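Storks on Rooftops: What Nest Height Tells Us About a Town
Student Project Report
Aug 3, 2024

Why I picked this topic

I spent last spring studying in Cáceres, and the first thing I noticed was the noise. White storks clap their bills together when they greet each other, and from my window it sounded like someone shaking a box of wooden spoons. Within a week I was hooked! When our course asked for a project on how animals use buildings, I already knew what mine would be.

My main question was simple. Do storks in the old part of town choose the tallest spots they can get, or do they care more about what the spot is like? I also wanted to know how often the adults went out to feed and came back, and whether nests close together behaved differently from nests on their own.

How I did it

I watched nests through April, in the mornings before class and again in the late afternoon. Each session lasted one hour. I wrote down every arrival and every departure, the time, and whether the bird was carrying sticks, grass or nothing I could see. All of it went into a notebook first and then into Jukevo, the free spreadsheet tool our class uses.

By the end of the month I had 1,364 entries. I threw out 578 of them. Many were from the first week, when I was still mixing up neighboring nests on the same church roof, and others were missing a time. That hurt, but the remaining entries are ones I trust.

For height, I used a clinometer made from a protractor, a straw, a string and a metal nut. You stand a measured distance from the wall, sight the nest through the straw and read the angle off the string. A little trigonometry does the rest. I measured every nest twice from different places and took the average. On sloping streets the two results were sometimes more than a meter apart, so I don't claim great precision. 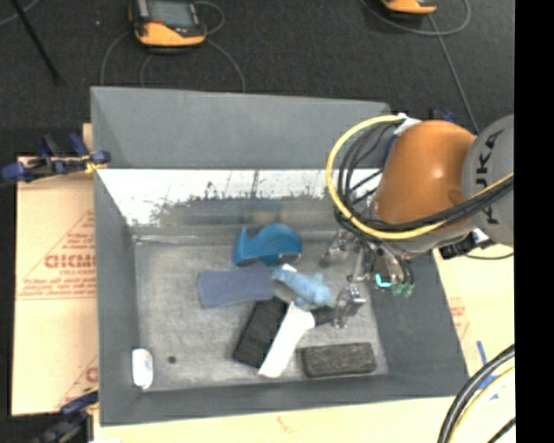

Why do storks build on towers and chimneys instead of in trees?
Storks do use trees, but a roof or tower gives them a wide, firm base, a clear way in for those long wings, and open views all round. Towns also tend to sit near fields, rubbish tips and ponds where the birds can feed.

What I found

Height mattered less than I expected. Some of the tallest towers had bare corners all month, while lower bell gables right next to them were full. The favorite places had a flat ledge and at least one side completely open. I started calling these "front porch" sites in my notes, and once I had the name I saw them everywhere.

Of the usable entries, 698 came from nests with at least one close neighbor. The rest came from nests standing alone, and there were too few of those for a fair comparison. What I can say is that the neighbors kept a very close eye on each other. I twice saw a bird land on the nest next door and walk off with a stick while the owner was away.

Feeding trips were harder to study. I could see a stork leave, but I had no idea where it went. Most of the departures I logged in the morning headed roughly west, and there is open pasture on that side, so that may be the reason. I'd love to follow this up with a second watcher out in the fields.

Problems

Rain wiped out four sessions. Swifts arrived partway through the month and were so distracting that I have whole pages with more swift doodles than stork notes. I also stopped sitting on the same bench after a while – the view was perfect, but a tree leafed out and hid two of the nests.

The bigger problem is that one month is short. Some pairs already had eggs or chicks when I began, others were still stacking sticks, and I couldn't tell from the ground which stage each nest had reached. A mirror on a long pole would have helped, but it would have bothered the birds and I didn't want to do that.

What I would do next

Start in January, when many of the birds are back on their nests. Pick ten nests only, and give each one a proper code on day one. Measure the ledges as well as the heights, from building plans if the town will share them. I would also like to try the same method in a town with modern roofs, and see what the storks treat as a front porch there.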